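Missions and Outreach > Training and Resources

Topic: Translating the preacher training book, keep the workbook or drop it?

ziad_m
Peace to all of you. I am writing from Quezada, where I serve in the preacher training for small churches in the hills. English is my third language, so please be patient with my sentences.

We have a training book which our founder wrote many years ago in Spanish. It has 11 lessons and, at the back, a workbook where the student writes his own sermon outlines. Now the churches on the other side of the river ask for the course in their own language. The translation of the lessons is almost finished. The question is the workbook. Two of our teachers say we should print only the lessons and let the workbook go, for the reason that most of the students there are not used to writing long answers. I have printed 20 trial copies without it and my heart is not at rest about this.

What did you do in your places? I would like to send the pages to the printer in June.
Ziad Moussa

azucena_r
Welcome, Ziad. We had the same question in our mission at Destolero. We kept the workbook but made it much shorter. One page for each lesson: the Bible passage, one question, and a large empty space. Some students write there, some draw, and one older brother only puts a mark beside the verses he wants to remember. He preaches very well.

baltazar
I must disagree, with respect. I taught this kind of course for many years, and the workbook was the first thing that became heavy. The students felt it was school. Several of them had left school with shame, and when they saw the lines to fill in, they did not come back after the second lesson.

Print the lessons only. Let the teacher ask the questions with his mouth. This is also how the people in that region teach their children.

ItzelO
Baltazar, I understand you, but who will ask the questions when the teacher is not there? In our valley the teacher visits the group one time in the month. Between his visits the group has only the book. If the book has no questions, they read the lesson aloud, they say amen, and they go home.

I was in such a group before I was a teacher, so I speak from the bench and not from the desk.

baltazar
That is a fair point for your valley. Ziad, how often does your teacher visit these churches?

ziad_m
Thank you all for answering so quickly. The teacher goes every two weeks when the road is good. In the rains he does not go. So it is something between Baltazar's case and Itzel's case.

I should also have written that the group leaders can read well. It is the other students who read slowly.

soledad_b
Then maybe you need two books? I mean a thin one for everybody with the lessons, and a leader's copy with the questions in it. We did this with our course on the Letter to the Philippians. The leader reads the question and the group answers by speaking. Nobody has to write.

The cost was not double. The leader's copy has the same pages as the other one, and the questions are printed on extra sheets which we fold in at the middle. For 1,000 copies of the thin book we needed very few of the thick ones.

ItzelO
Soledad, did the leaders not begin to act like the owner of the answers? I ask this seriously. We had a leader who would not let anyone else see his copy.

soledad_b
Yes, it happened in one place. Afterward we took all the answers out and left only the questions. The problem became smaller. I cannot say that it went away.

azucena_r
I still think every student should hold something in the hand with a pencil in it. When I visit homes I see the old workbooks kept together with the Bible, wrapped in cloth. People keep what they wrote themselves. A printed lesson they will lend to a cousin and not see again.

baltazar
And is it bad if the cousin reads it?

azucena_r
No, brother, it is not bad :) But the student also needs his own copy when he must preach.

ziad_m
This is very useful for me. I spoke with our two teachers last night and read your messages to them, translating while I read. One of them likes Soledad's plan. The other one agrees with Baltazar and says even the leader does not need the questions on paper.

A different question came up while we were talking. Our founder's lessons have many examples from farming with oxen, and the people across the river are fishermen. Did you change the examples, or did you leave them as the author wrote them? He is with the Lord now and we cannot ask him.

ItzelO
We changed them, and I would do it again. But we wrote it in the front of the book, with one sentence: "Some examples in this edition are by the translators." In this way nobody thinks the author was a fisherman.

baltazar
Here I agree with Itzel completely. It had to happen one time.

soledad_b
I would be more careful. In lesson examples, yes, change them. If he tells a story from his own life, leave the oxen where they are. It is his testimony. Fishermen can understand an ox.

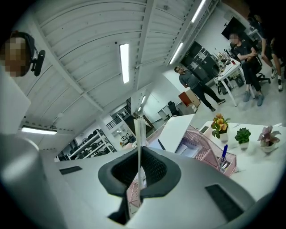
Also please read the new examples aloud to someone from there before you print. We had a sentence about a net that was correct in the dictionary, and the whole group laughed for a long time. The word had a second meaning which I will not write on this forum.

azucena_r
Soledad is right about reading aloud. Read the whole book, if you have the strength. Our translator was from the city, and his sentences were beautiful but too long for one breath. We cut many of them in half, and only then could the slow readers follow.

One more thing about the printer. Ask for a bigger letter than you think is necessary. In the evening, with a small lamp, the size that looks good in the office is too small.

ziad_m
I had not thought about the lamp. Thank you, sister.

So we will do it like this. The thin book with the lessons for all the students. For the leaders, the question sheets folded inside, without answers. The farming examples we will change, except the two stories from his own life, and we will put Itzel's sentence at the front. Azucena, I would like to add some empty space at the end of each lesson, with no lines on it, so whoever wants to write can write.

baltazar
No lines is good. I can live with an empty space.

I still expect that the question sheets will be lost by the third lesson, but I have been wrong before and it did not hurt me much. Write to us after the rains and tell us what the leaders did with them.

azucena_r
I am glad about the empty space. Ziad, if your printer asks for samples of the paper, write me a private message. I have a few sheets left from ours and can send them with the next person who travels your way.

ItzelO
Praying for the road to stay open. Which lesson will you test first with the fishermen?

ziad_m
Lesson four, on how to choose one main thought for the sermon. It is the lesson where most of our students have trouble, and the teacher wants to begin with it while he can still get there. I will read it to two of the brothers from across the river when they come for market, and I will write down each place where they stop me.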